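Momumari 의류 접기 기록 데이터 카드

버전 5
최종 수정: 01/03/2026
작성: Renata Saavedra
검토: Savita Tomar

개요

Momumari는 가정에서 쓰는 니트 의류와 소형 직물을 펴고, 접고, 말아 두는 과정을 정리한 기록 모음이다. 항목 수는 157개이며, 항목마다 정지 사진과 작업 메모, 상태 라벨이 들어 있다. 대상 작업은 평면 위에서 한 번에 한 벌을 다루는 경우로 한정한다. 옷걸이에 거는 작업, 다림질, 여러 벌을 쌓는 작업은 포함하지 않는다.

디렉터리 구성

items/ 항목별 폴더. 폴더 이름은 세 자리 일련번호이다.
notes/ 작업 메모. UTF-8 텍스트이며 줄바꿈은 LF로 통일했다.
labels/ 상태 라벨. 항목당 CSV 한 개.
surfaces/ 바닥재 목록과 무늬 설명.
CHANGES 버전별 변경 사항.

의류 구분

knit_stripe 줄무늬 니트. 회색과 검정 배색이 가장 많다.
knit_plain 단색 니트.
towel 수건 및 행주.
sock 양말. 한 짝씩 기록하며 짝 정보는 pair_id 열에 적는다.
other 위에 속하지 않는 직물.

품목을 확정할 수 없을 만큼 뭉친 경우에도 재질과 무늬로 구분한다. 예를 들어 소매인지 몸판인지 판단되지 않는 줄무늬 니트는 knit_stripe로 두고 part 열을 비운다. 추측해서 채우지 않는다.

상태 라벨

flat 전체가 펴져 있고 겹친 부분이 없음.
folded 접힌 선이 하나 이상 있고 가장자리가 대체로 맞음.
rolled 원통에 가까운 형태. 느슨한 말림도 포함한다.
crumpled 접힌 선을 특정할 수 없음.
mixed 두 가지 이상의 상태가 한 벌 안에 함께 있음.

rolled와 crumpled의 경계는 라벨 작성자 사이에서 의견이 가장 많이 갈린 부분이다. 버전 5부터는 원통의 한쪽 끝을 알아볼 수 있으면 rolled를 우선하고, 표면에 구김이 있으면 wrinkle 열에 1을 적는다. 이전 버전에서 crumpled로 분류했던 항목 중 20개가 이 기준에 따라 변경되었다. 변경 목록은 CHANGES에 있다.

바닥재

바닥재는 세 종류이다.

Salminen 무늬 없는 회색 펠트.
Clavetti 흰색 면 시트. 가는 격자가 인쇄되어 있다.
patchwork 어린이용 놀이 매트. 분홍, 노랑, 주황, 파랑, 빨강 조각 무늬에 만화풍 동물과 글자가 인쇄되어 있고 가장자리에 연두색 계열의 바이어스가 둘러져 있다.

patchwork는 직물 경계가 무늬와 섞이기 쉬운 조건을 확보할 목적으로 넣었다. 인쇄된 동물 얼굴이나 도형이 옷에 일부 가려진 경우 가려진 쪽의 윤곽을 옷의 가장자리로 기록하지 않도록 주의한다. 매트의 글자는 위아래 방향이 항목마다 다르며, 글자 방향은 의류의 방향을 정하는 기준이 아니다. 방향은 orientation 열의 값만 따른다.

작업 메모 작성 규칙

메모는 한 문장에 한 동작을 적는다. 주어는 생략한다. '잘', '예쁘게'와 같은 평가어는 쓰지 않는다. 좌우는 사진을 보는 사람 기준이다. 사진에서 확인되지 않는 이전 동작은 메모에만 적고 라벨에는 반영하지 않는다.

메모 예:
왼쪽 아랫단을 잡는다.
가운데 선까지 옮긴다.
시보리 끝을 바깥으로 둔다.

CSV 열

item_id 일련번호
category 의류 구분
part 부위(비어 있을 수 있음)
state 상태 라벨
wrinkle 0 또는 1
surface 바닥재
orientation 0, 90, 180, 270 중 하나
pair_id 양말에만 사용
reviewer 검토자 머리글자

검토 절차

157개 항목 모두 한 사람이 라벨을 작성하고 다른 한 사람이 확인했다. 그중 100개는 2월에 처음부터 다시 라벨을 작성하여 기존 값과 대조했다. 값이 다른 항목은 메모를 가린 상태에서 사진만 보고 다시 판정했다. 합의되지 않은 항목의 state는 mixed로 바꾸지 않고 빈칸으로 남겼다. mixed는 실제로 여러 상태가 함께 있는 경우에만 쓴다.

알려진 한계

짙은 색 니트는 접힌 선의 대비가 낮아 folded 판정이 불안정하다. 줄무늬 니트는 줄의 꺾임으로 접힌 위치를 찾을 수 있으나, 크게 뭉친 부분에서는 적용하기 어렵다. 의류 치수는 기록하지 않았으므로 크기 추정 용도로는 적합하지 않다. 양말 항목 일부는 pair_id가 빠져 있으며 다음 버전에서 보완할 예정이다.

배포 및 문의

배포본은 Ratbridge 저장소에서 받을 수 있다. 라벨 오류는 item_id와 열 이름을 함께 적어 저장소의 이슈로 등록한다. 라벨 기준에 관한 문의는 Savita Tomar, 파일 구성에 관한 문의는 Renata Saavedra가 담당한다.

항목 예시

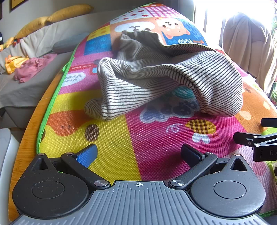

그림 1. knit_stripe, rolled, wrinkle 1. 바닥재 patchwork.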